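**Progress report to the Prendance Fund**
Grant to the Grastier Workshop for small gripping tools
Submitted Tuesday, December 27, 2022

## Purpose of this report

The present report covers the second period of the grant and follows the interim note sent in April. It sets out the work completed on the hand-held gripping tool, the use made of the funds, the difficulties met and the work planned for the final period. The financial statement is attached separately and has been signed by Monique Bouvier, project lead.

## Work completed

The first period ended with a tool that could be assembled but could not be repaired without replacing the whole arm. The Fund's reviewers asked that this be corrected before any further units were made. The arms have been redesigned so that each finger is mounted on its own short piece and can be taken off separately. A worn finger is now a bench job of a few minutes, and the arm beneath it stays in service.

The second change concerns the fasteners. Screws driven straight into plastic had stripped on several of the early arms, in most cases after the third or fourth time they were removed. Brass inserts have been adopted at the points that are opened most often. They add a step to assembly and a modest cost per unit, both of which were approved in the revised budget.

The pads were the subject of most of the bench time. Three pad materials were compared on the Utonach test rig, using cardboard cartons, glass jars and folded cloth. The softest material held glass well but tore on cartons. The hardest lasted longest and slipped on glass. The intermediate material, supplied by Carré, was chosen for all units in this period.

A total of 16 tools were assembled against a target of 16. Each was put through 300 opening and closing cycles before release. One unit failed this check on account of a misaligned arm and was rebuilt.

## Condition of tools in use

The workshop keeps an inspection log for every tool that has been released. Tools are looked over at the end of each working week, and the entry records the pads, the fingers, the inserts, the spring and the mounting pieces. More than 65 entries have been made in the period.

The log shows that pad wear begins at the edges and corners, while the broad inner face generally remains usable for much longer. Surface scuffing and dust are common and have not been treated as grounds for replacement. A damaged corner is recorded and watched. The pad is changed when the damage reaches the gripping area or when the edge begins to lift from the block.

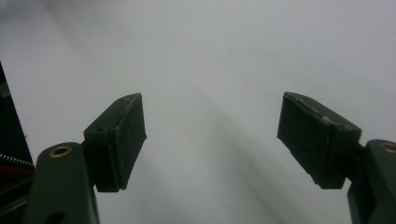 The workshop has accordingly revised its replacement rule. Under the original plan, pads were to be changed at fixed intervals, and 125 spare pads were budgeted for the full term of the grant. Replacement on condition is expected to bring this number down. The project lead does not propose to return the difference at this stage - a full winter of use will give a firmer basis for the estimate.

Springs have been reliable. No insert has worked loose in any tool inspected to date, and the complaint about stripped threads has not been repeated.

## Difficulties

Delivery of the mounting pieces was late by five weeks. Assembly was rearranged so that the arms and fingers could be finished first, and the delay was absorbed without additional cost.

The log itself was uneven during the first weeks. Different staff used different words for the same kind of wear, and some early entries could not be compared. A one-page list of terms was issued and has been followed since. The entries made before it was issued have been kept but are left out of the wear summary in Annex B.

Cleaning remains an open question. Wiping with a damp cloth removes surface dust from the pads but takes longer than expected when the tool is fully assembled. The team would like to test a dry brush before writing the cleaning instructions.

## Work planned for the final period

- Complete the comparison of cleaning methods and issue the instructions.
- Publish the drawings for the arm, the finger and the mounting piece.
- Carry out a full inspection of all released tools and report pad life by unit.
- Order spare pads on the basis of the winter log.

## Request to the Fund

The Workshop asks the Fund to approve the transfer of the unspent travel allowance to the materials line, as set out in Annex A. No extension of the grant period is requested.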